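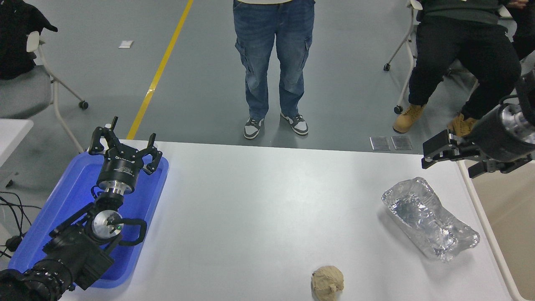 A blue tray on a white table

Ideas > Opinion > Decorating

Let your living room have one ugly thing in it

My aunt Pierina Benedetti keeps a brown ceramic owl on the shelf over her TV. It has one chipped ear and eyes that follow you to the kitchen. Every Christmas somebody offers to replace it with something nicer, and every Christmas she says no thank you and passes the nuts.

I used to be on the replacement side. When I moved into my apartment I did the whole place in one go, all from the Indholm catalog - oatmeal sofa, oatmeal rug, a Cellow floor lamp that looks like a very thin person bowing. I spent $3,154 and I was so proud of it! Then my friend Marisa Ferraro came over, sat down, looked around and asked me when I was moving in.

That stung for weeks (I still bring it up). But she had a point. There wasn't a single object in there that I'd have to explain to a guest. You could have picked up my living room and put it in a dentist's office.

So in December I went and got the striped footstool out of my parents' garage. It's orange and green, it wobbles, and it clashes with everything I own. I love it. People put their feet on it before they've even taken their coat off, which never once happened with the $172 pouf.

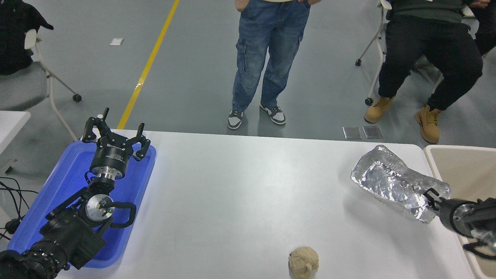 Blue tray, crumpled foil container

I know the argument against this, because my brother-in-law Leonardo Zuccaro makes it every time I see him. He says a room needs to be calm, and that you can't rest your eyes on a thing that's shouting at you. Fine, maybe at his house, where there are 4 kids and a drum kit. My place was so calm I went out every night.

And please don't go and buy something ugly on purpose. Stores sell that now, the wacky vase that costs more than my couch cushions, and you can tell from the doorway. It has to be a thing you were a little embarrassed to carry up the stairs.

Pierina has told me I'm getting the owl someday. I've already cleared the shelf.

Contact | © Jivine | Back to top

We use cookies to remember your settings. Accept | Manage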